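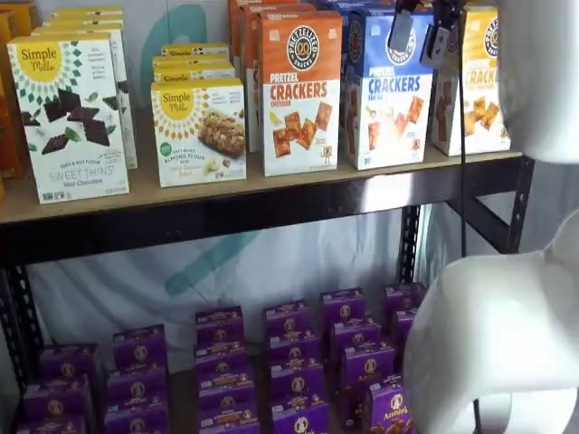 Should the shelf record hold the best-by date, or only the lot?

Only the lot. The date belongs to the lot record, and the shelf record points to it.

The longer version follows, since the question has come up on this list in three different forms and the wiki page still describes the old schema. Lerato's message is quoted below in parts, with my replies in between. I have trimmed her export settings, which looked fine.

Lerato Le Roux wrote:

> We moved the Visley store to Zoteo in September and carried over 600 item records from the spreadsheet. In the spreadsheet each row was one item in one location, and the row had a date column. I mapped that column to best_by on the shelf table. It worked until the second delivery of the same item came in with a later date. Now the shelf row has one date, and it is whichever one was scanned last.

This is expected. A shelf row is unique on (item, location). It can't hold two dates, and the import tool doesn't warn you when a second one overwrites the first. The best_by column on the shelf table is left over from before lots existed. It is still writable so that old imports don't fail. I would like to make it read-only in the next release and have asked for objections on the dev list.

The structure you want is this:

```
item item_id, upc, name, case_qty
lot lot_id, item_id, lot_code, best_by, received
shelf_lot location_id, lot_id, qty
```

The link table shelf_lot lets one location hold any number of lots of the same item. Quantity is stored there and nowhere else. The total for an item is a sum over shelf_lot, and the earliest date at a location is a minimum over the lots joined to it. Both are cheap at the size of a single store.
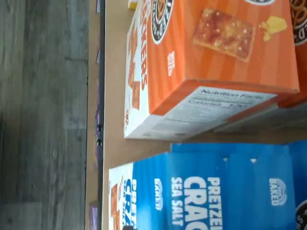 *Boxed snacks at the shelf edge.*

> Drarar only reads the UPC when we receive. The barcode doesn't have the date in it. Do we need different scanners?

The scanner isn't the limit. A retail UPC-A symbol carries the item number and a check digit, and it has no field for a lot or a date. A GS1-128 symbol on an outer case can carry both, under application identifiers 10 (lot) and 15 (best before). Whether it does is up to the supplier. Drarar parses these if you turn on "case symbols" under the receiving profile. The setting is off by default and it is per profile, so turning it on for counting doesn't turn it on for receiving.

Check a few cases from each supplier before you rely on it. In our deliveries from Verhoeven the case symbol has the date and leaves out the lot. Zoteo will accept that: if identifier 10 is missing, it builds a lot code from the item, the date and the receiving document. Two deliveries with the same date get two lot records. You can merge them, but I would leave them apart, because the receiving document is what you need if there is ever a recall.

For cases with no usable symbol, somebody types the date once per case at receiving. That is the right place to do it. Typing dates while stocking means handling single boxes and entering the same value many times.

One detail on identifier 15. The format is YYMMDD, and the day may be 00 when the supplier prints only a month and year. Zoteo reads 00 as the last day of the month, which follows the GS1 rule. The spreadsheet import reads it as an invalid date and stores null. If your old file had any of these, look for nulls.

> The pull report lists items with 58 days left as if they were expired. Others that are past date don't show up at all.

There are two separate causes here.

First, the early items. The report compares best_by with today plus the pull window, and the pull window is set by category. If a category has no window of its own, it inherits from its parent. Your dump shows "Packaged snacks" inheriting from "Dry goods," where the window is set to 9 with the unit field at "weeks." That comes to 63 days, so anything with 58 left is listed. I assume 9 days was meant. The fix is in the category settings, and no data needs to change.

Second, the missing ones. The report does an inner join on lot. A shelf row with no lot drops out of the result. It isn't treated as in date, it just isn't there. This query will find them:

```sql
SELECT s.location_id, s.item_id, s.qty
FROM shelf s
LEFT JOIN shelf_lot sl
 ON sl.location_id = s.location_id
 AND sl.item_id = s.item_id
WHERE sl.lot_id IS NULL
 AND s.qty > 0;
```

(shelf_lot carries a copy of item_id that I left out of the diagram. It is kept in step by a trigger.)

On our own database this returned 18 rows, all from stock that had been moved between locations by hand edit instead of with the transfer screen. The hand edit changes the shelf row and leaves the lot rows behind at the old location. 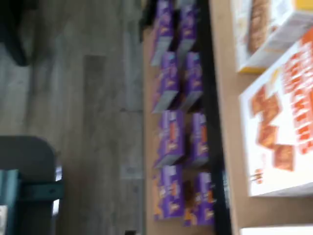 Transfers need the same care when an item has more than one facing. Zoteo treats a facing as a display attribute of the location, so two columns of the same item side by side are one location with two facings. If you set them up as two locations, the stocking list will sort each by date on its own, and the later lot can end up in front in one column while the earlier lot is still behind in the other. Merge the locations first and set facings to 2. Then run the transfer.

Depth is a related point. The stocking list puts the earliest lot at the front and assumes the existing boxes are pulled forward before new ones go in behind. It has no record of physical order. If stock is filled from the front, the database will still say the earliest lot sold first, and lot quantities will drift from what is on the shelf. The total stays right, so an ordinary count doesn't catch it. A count by lot does, but it is slow, and I would only do it on items with short dates.

> Is it safe to just delete the shelf table and re-import everything?

I wouldn't. The sales history refers to shelf rows by id, and the delete cascades. The order that worked for us:

1. Back up, and restore the backup to a second database to check that it opens.
2. Fix the unit on the pull window.
3. Create one lot per distinct (item, best_by) from the old shelf rows. Use `LEGACY-` plus the date as the lot code.
4. Insert shelf_lot rows with the current quantity.
5. Run the query above until it returns nothing.
6. Set best_by on the shelf table to null.

Step 3 gives you lots with wrong dates wherever the second delivery overwrote the first. No query will recover those. They have to be read off the boxes. To get a worklist, select the items with more than one receiving document since the move and print them in location order.

Step 6 is optional, but if you skip it, the old label template will keep printing the stale value. The template named "shelf tag, small" reads from the shelf table directly. "Shelf tag, small (lots)" reads the minimum from the lot join. They look the same in the preview.

> Karthikeyan, you said before that Zoteo could block a sale of an expired lot. I can't find the setting.

I said it could block a transfer. A sale is rung up by UPC, and the register has no way to know which lot the box came from. Zoteo assigns the sale to the earliest open lot afterward, in the nightly job. If that lot is past date, the job writes a line to the exceptions log and assigns it anyway. The transfer block is under Locations, then Rules, then "refuse lots past best_by." It applies to the destination, so leave it off for the location you use for returns and write-offs, or you won't be able to move expired stock there.

I have started a rewrite of the wiki page with the three-table diagram and the query. The section on case symbols only covers Verhoeven so far. If you receive from other suppliers, please reply with which identifiers they print on the outer case, along with one raw scan string for each. Send it as plain text, as the list software strips attachments from replies and the group separator gets lost when the string is pasted from a word processor.

Karthikeyan Achari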